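Keeping Paint Brushes Alive: Which Studio Tips Hold Up

August 15, 2026

212 shares | 4 comments

Every art forum has a thread on brush care, and every thread has the same advice passed along by people who have plainly never tested it. I paint in oils and acrylics in a spare room with one sink and a Moen faucet, and I've ruined enough good bristle to be suspicious. So I tried the popular tips on my own brushes, beginning in March.

Start with fabric softener. You're told a capful in the rinse water will bring back a stiff acrylic brush. It made mine smell nice. The dried paint up by the metal collar stayed where it was, and the hairs felt slick for the next two sessions, which I didn't care for when laying down a thin wash. Plain dish soap, worked in with the fingers and rinsed until the water is clear, did as much and cost less.
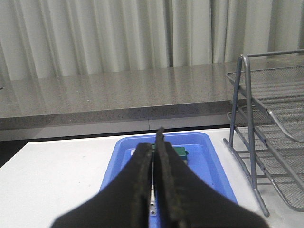
Brush soap in a fancy tin is the next thing people swear by. I bought the Ekeleo cake and used it alongside a bar of plain white soap from the grocery store, one on each half of a set of flats. After 70 washes I could not sort the brushes back into their halves by feel. What did help was having a decent place to do the washing. A shallow tray with rounded corners and a raised rim, like the blue plastic one on the white tabletop, beats a jar for soaping, as you can lay the brush nearly flat and work the heel without mashing the tip. Use a thin layer of water and change it often.

Then there's the jar itself. Leaving brushes standing in water "just for lunch" is the habit everyone warns against, and for once everyone is right. The hairs bend, the wood swells and the lacquer cracks. A coil holder that hangs the brush works, though I'd skip the Britance model unless your handles are fat. My small rounds dropped straight through.

Drying upside down is another favorite. I have my doubts. You need to squeeze out most of the water first, or it runs down the handle onto your table. Once you've squeezed it out, drying flat on a rag works fine and takes no equipment. I now dry mine flat and have seen no difference in how long the collars stay tight.
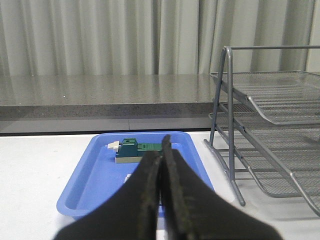 As for oils, the claim is that you can skip solvent and clean with vegetable oil. This one mostly works, to my surprise, if you're patient. Wipe the brush hard on newspaper, work in the oil, wipe again, repeat, then wash with soap. Leave out the soap and the oil turns gummy in a week or so. Do not pour any of it down the drain. Put the oily rags in a lidded metal can with water in it, since they can heat up and catch fire by themselves.

Last, the restorer fluids. Nekden makes one that claims to revive any brush. It softened old acrylic on 4 of mine after an overnight soak, and the hairs splayed on all of them. They're scrubbers now, good for rough texture and gluing.

4 comments | 179 likes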